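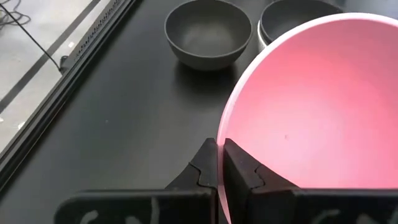
A two-finger gripper holds a pink bowl by its rim during tabletop work with the Ilada teaching kit. Photo: Tendar

FOR IMMEDIATE RELEASE
Sat 14 August

Tendar Publishes Bowl-Handling Results for Ilada, Including the Failures

Tendar, which tests automation equipment for small food and kitchen businesses, today released its first report on Ilada, a kit made by Rorkier that lets a worker teach a robot arm by steering it remotely through a task. Rorkier's sales material says a new job can be taught "in an afternoon." Tendar did not find that.

Testers recorded 815 demonstrations of one job: pick up a bowl by the rim and set it inside another bowl. Trained on all of them, the arm finished the job in 51 of 87 trials. Most of the misses came at the grasp. The fingers have to pass on either side of a thin wall, and a small error in height or angle leaves them closing on air or pushing the bowl across the table.

Tendar also looked at who was doing the teaching. Demonstrations from experienced operators were smooth and much alike. Those from first-time users included pauses, second tries and odd approach angles, and the report could not settle whether that variety helped the arm or confused it. Rorkier recommends 2,000 demonstrations for "best results," a figure that appears in the manual and is missing from the brochure.

"We would like this to work, and some of it does," Tendar said in a statement. "A buyer should still ask how many hours of steering went into any demo video, and what happens when the bowls are moved."

The report takes no position on cost savings. It notes that the time spent recording was paid staff time and that Rorkier's own estimates leave it out.

A second round begins in October at Gavrilă, a catering kitchen, using the kitchen's own bowls and staff who have never steered an arm. Rorkier has seen the results and will supply updated software for that round. Tendar bought its kit at full price.

The full report, with the trial log, is available from the Tendar press office on request.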